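04/02/2020

Workroom, cloths and table day. Started with the big dark table, which had collected a film of dust and some tape residue along the near side. Wiped it down twice with plain warm water, then once with the Brollaver cleaner at the weak mix (60 ml to the bucket). The strong mix leaves streaks on the dark top, as we found last June, so please stay with the weak one.

Dark blue cloths: washed the whole lot on Monday evening and hung them overnight. They still shed a little lint. It shows badly on the dark top and hardly at all on the floor tiles. Tried folding them in thirds before wiping, and that leaves less behind than using them bunched up. For corners and the white frame under the table a bunched cloth is still easier. No softener in the next wash – it makes them push the water along without picking it up.

Floor: swept first, then mopped from the shelf side toward the door. The light gray tile dries fast but the grout stays darker for most of an hour. One tile by the door rocks when you step on the corner. Not dangerous yet. I put it on the Schouten repair list, item 82, along with the sticking window.

White shelving: only the lower shelves done. Took everything off, wiped, and put it back in the same order. The upper ones need the step stool, which is still over in the Vornby room. The small dark box stays where it is, please, it has the spare table feet in it and I spent half a morning looking for them last time.

Cables: the black one along the table frame had come loose from two of its clips. Pressed them back on. One has lost its grip and will need replacing. We have none of that size left. Wondemer sells them in bags of 300, far more than we would use, so I will ask in the Vornby room first. The catalog number on the old bag is 1057.

Still to do:
upper shelves
replace the one clip
second wash for the cloths, hot this time
check the table feet for level – it leaned a bit toward the frame side when I put weight on it

Total time a little under three hours, including the wait for the floor. Next time I would do the shelves before the table. Dust from the shelves came down on the clean top and I had to go over that end again with a dry cloth.

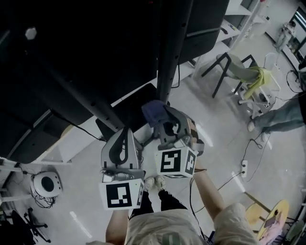 Dark blue cloth over the gray floor tiles, big table and white shelving behind.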